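Cooking at the Table: Notes on a Dry Pan and a Portable Burner

The reorganization of our kitchen, begun in October, has now reached the matter of where beans are to be prepared. Until this season all such work was done on the main range. It has since been moved to the round-edged wooden table, where a single induction cooktop may be set down at any convenient angle and put away again afterward.

Dried soybeans are purchased from Julitport in bags of 1,119 grams, which suits a household of our size. Each bag is first emptied into a wide steel pan and looked over by hand. A shallow pan with sloping sides is preferred for this purpose, as split beans and small stones are easily seen against the metal.

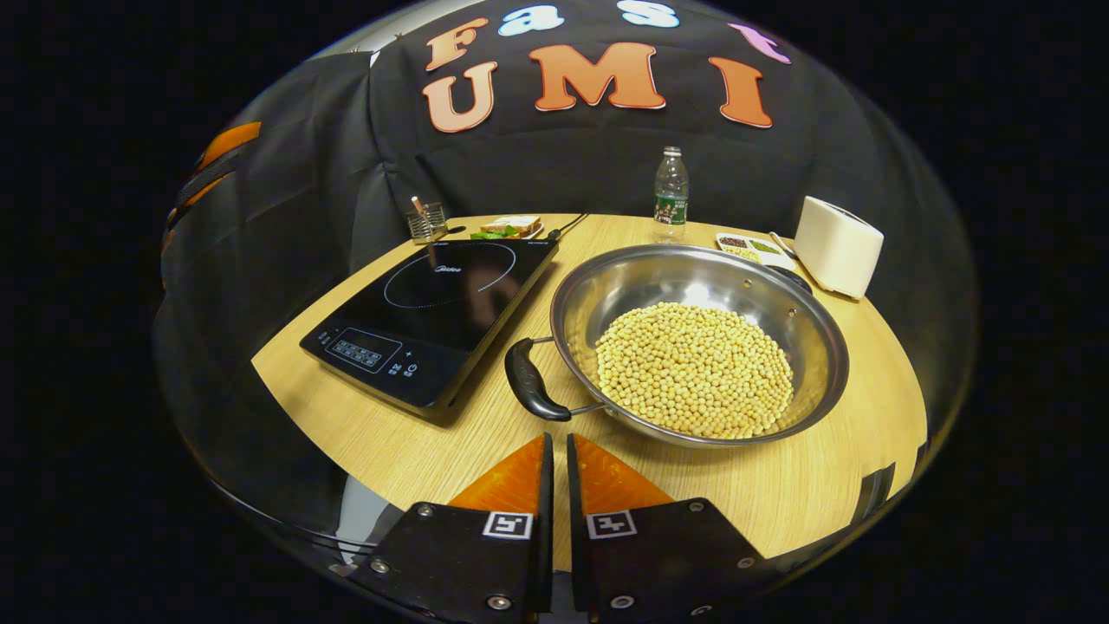
Sorting is followed by a rinse and an overnight soak. A portion of 294 grams is set aside for dry roasting, which is carried out over low heat with frequent stirring and takes 32 minutes by the timer. The remainder is boiled on Sunday and kept for soups.

Readers have asked whether the Stikley trivet remains in use. It does - although the Ikis model, at nearly 63 dollars, was also considered. A separate entry will address storage jars.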